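Two months with the arm

January 25, 2022

I work in the catering kitchen at Tostwood, mostly on desserts. Since the arm came, part of my job is checking its simulated runs before anything goes near a real counter. Wondel set up the software and I get 40 runs to look through each morning.

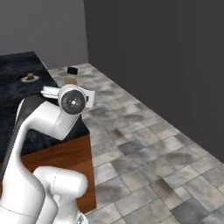
The Ploltham kitchen model, dark counter and tiled floor.

I used to start at the bench. Now I start at a screen, coffee in hand, and mark each run pass or redo. A redo needs a note, and the notes take longer than the watching. Plates are what I get asked about most, because I know how we want them to look. A chocolate bar next to a pastry sounds simple until you have to write down how close is too close.

My hours are the same. My wrists are better. I miss the talk, though. Plating used to be 2 of us side by side, and on a big order of 500 we got through a lot of gossip. The other job moved to packing. No one was let go, but no one was hired for the holidays either, and people noticed.

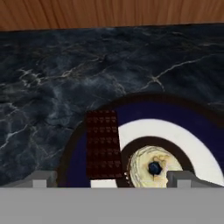
What happens in March

Hafþórsson, who run the building, want the arm on the evening shift. We each get 10 hours of training first. I asked if the notes count as work time and they do.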